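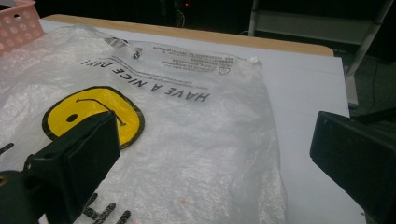

December, late, past 11 p.m.

Went to the Pernero after all. Issa Twal had been at me for a month about the Lappalainen program, and I ran out of ways to say I was busy. Four short films, one long one, and a talk, all for the price of a decent lunch.

The notes promised work that "dissolves the border between memory and landscape." I have now read that sentence, or its cousin, on every program I own. The first short was a ferry crossing with the sound taken out. The second was the same crossing with the sound put back. People nodded. I checked the exit signs.

The third I liked, and I'm annoyed about it. It's called Drastau, and it's nothing but a woman reading out her dead father's bus timetables while the roads go by, drawn in chalk on the glass. Thirty seconds in I had my arms folded. By the end I had stopped thinking about my parking. Issa saw this and was unbearable in the lobby.
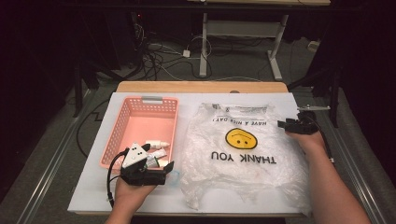 The long one, Puvotbridge, I can't defend. Aatos Lappalainen told us afterward that he cut it from 359 separate shots and that each one is "a question." I'd have settled for a few answers. There is a stretch in the middle where a door is painted green, frame by frame, and I believe I aged. Someone behind me whispered that it was about borders. Maybe. It could as easily have been about the door.

He was pleasant enough in the talk, I'll give him that. Shy, tired, big scarf. A man in the front row asked a question that lasted longer than the second film, and Lappalainen just said "yes" -- best line of the night.

Rissanen wants a write-up for the newsletter, 5 paragraphs, "warm in tone." I'll give the chalk film three of them and see if that passes for warm. I won't say "haunting." I said it twice last year and neither film haunted me past the train station.

Issa has already bought tickets for the next one. Two of them, the optimist. It's all puppets, apparently -- and there's a talk. Must find out if the balcony is open, the seats downstairs did something to my back. Call the dentist tomorrow.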